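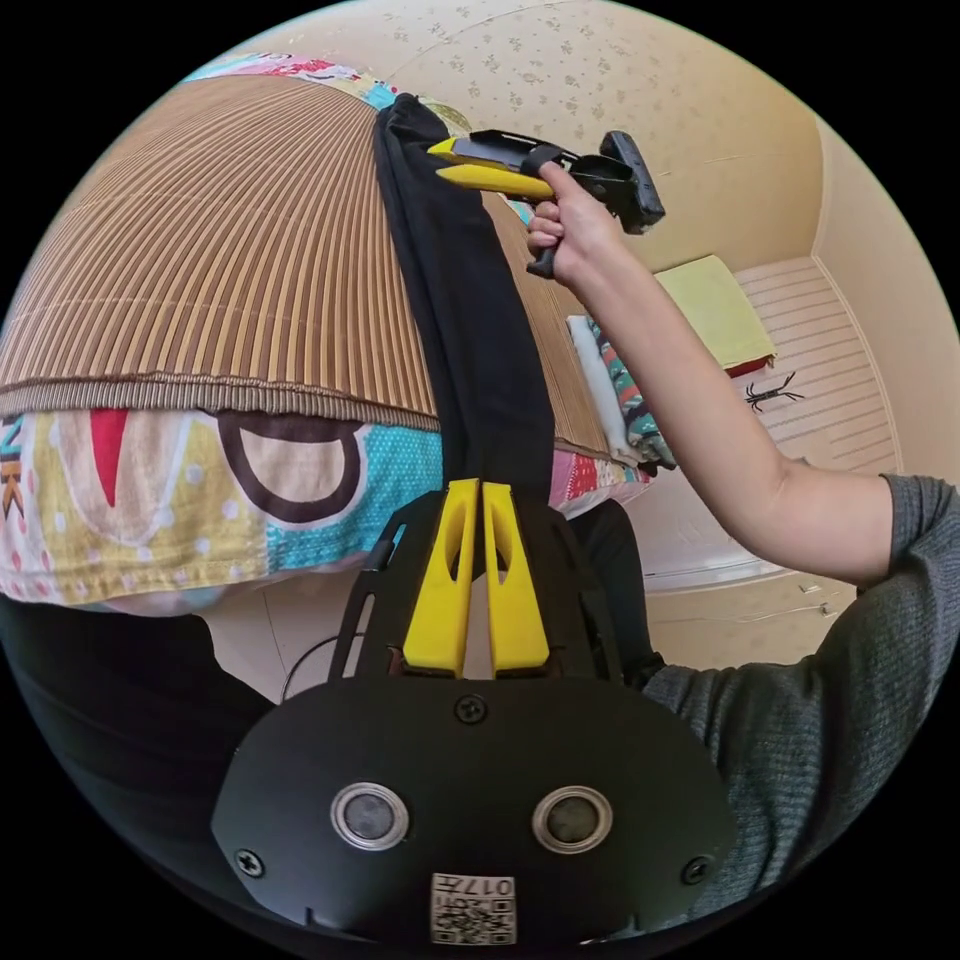

Garment folding is the reduction of a piece of clothing to a smaller, flatter shape for storage or travel. It is usually done on a table, a bed or the floor, and the work begins with laying the piece out at full length. Long garments need more room than shirts and are often spread on a mat, such as one with brown and tan slats, where a black garment stands out well enough for its edges to be followed. Dark cloth on a dark cover is harder to fold evenly.

Method

The garment is smoothed from the top toward the lower end. The sides are then brought in over the middle until the piece is a long strip of even width, and the strip is folded in halves or thirds. Sleeves, if there are any, go in with the sides. Two hands are normally used, one to hold the cloth down and one to carry the edge across.

Thin knits may be rolled from the lower end instead. Rolling leaves fewer hard creases but takes up more height in a drawer — a shallow drawer is better suited to flat folds.

Surfaces

A firm surface gives a straighter fold than a mattress. Slatted mats are cool and easy to wipe, although loose threads can catch between the slats. Some households put a cotton sheet over the mat first.

Storage

Folded pieces are stacked flat or stood on edge. The Murnora method, named for the town where it was first taught in evening classes, calls for standing every piece on edge with the last fold facing up. Its handbook sold 2,058 copies in the first printing and 4,000 in the second. Heavy coats and pleated skirts are left out of the method and kept on hangers.

By Annag Moncrieff, August
Last updated: August

Related articles
Clothes hanger
Drawer divider
Floor mat
Ironing
Linen closet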